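Moving your Nuchit into the Givby wallet: questions I keep getting

I put my walkthrough up in July and my inbox has been busy ever since, so I've pulled the most common questions onto one page. I'm a hobbyist who likes tinkering with wallets, so please don't treat any of it as financial advice!

Do I have to move my coins off Vetdale at all?

No. Plenty of people leave theirs on the exchange and sleep fine. I moved mine when I wanted to stake them directly on Plustden, and Vetdale doesn't offer that (or didn't when I last checked). If you only buy a little and never touch it, leaving it there is a perfectly reasonable choice.

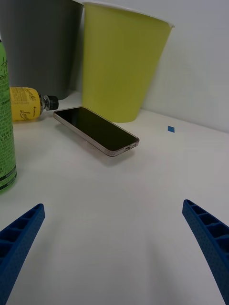 Is it safe to keep a wallet on my phone?

The recovery phrase is what I'd worry about first – 12 words on paper, never in a screenshot, never in your notes app, never in an email to yourself. After that, set a proper PIN and turn on the auto-lock in Givby's settings, as it's off by default. A phone lying face-up on the table beside a paper cup with its screen dark may look locked, but Givby keeps its own session going in the background until the timer runs out. Mine's set to 3 minutes and I've got used to it.

What network do I pick when I withdraw?

Plustden. Vetdale's drop-down lists a couple of others above it, and I know of people who clicked the first one and spent a miserable evening with support. Check that the address begins the same way as the one in your wallet and compare the last few characters too. Then send a tiny amount first! Yes, you pay the fee twice. Do it anyway. 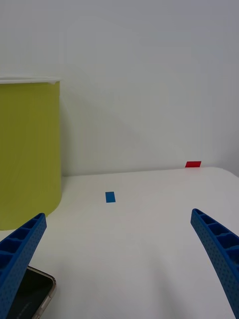

Blue gripper fingers over a white tabletop.

How long does it take?

My last transfer took 162 seconds from hitting confirm to seeing the balance, and the one before that took 155. Vetdale sometimes holds a withdrawal for a manual check, though, and then you're waiting on a human being. If the withdrawal page says "processing", it hasn't reached the chain yet and there's no point refreshing the block explorer (I've done it, I know how tempting it is).

Why does Givby say I can't stake my full balance?

You need to leave a bit unstaked to pay network fees, including the fee to unstake later. I stake in round numbers and leave whatever's left over alone. Easy to remember, easy to write down.
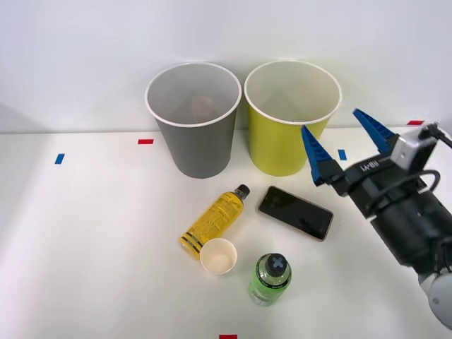
Do I need to tell the tax office?

Depends where you live, and I'm not your accountant. I keep a spreadsheet with the time, the amount, the fee and the dollar value whenever anything moves. Givby will export a file for you but it labels staking rewards as deposits, so I colour those rows myself and sort it out at tax time.

What if I lose my recovery phrase?

If the wallet still opens, make a new one straight away, write down the new phrase and send everything across. If it doesn't open and the phrase is gone, I can't help, and neither can anyone in your messages offering to "recover" it for a fee. 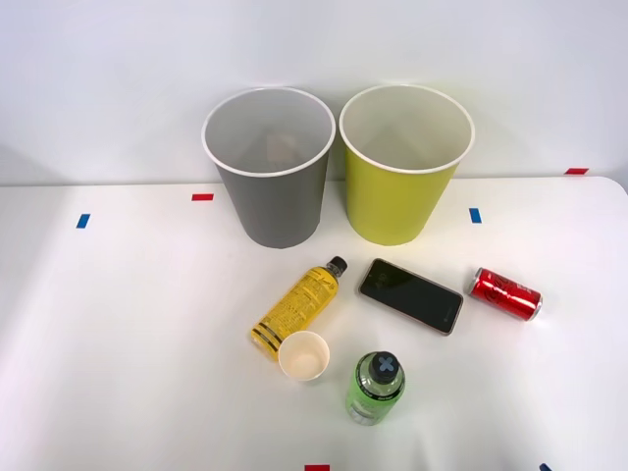 One reader wrote to say that she'd had 100 Nuchit staked when she realised the paper was missing, and that unstaking took much longer than she'd expected, so she'd like everyone to check for theirs tonight. Good advice. Mine's in a drawer with a second copy at my sister's place.

Can I ask you something that isn't here?

Sure, use the contact form. Please leave your phrase out of it, even part of it.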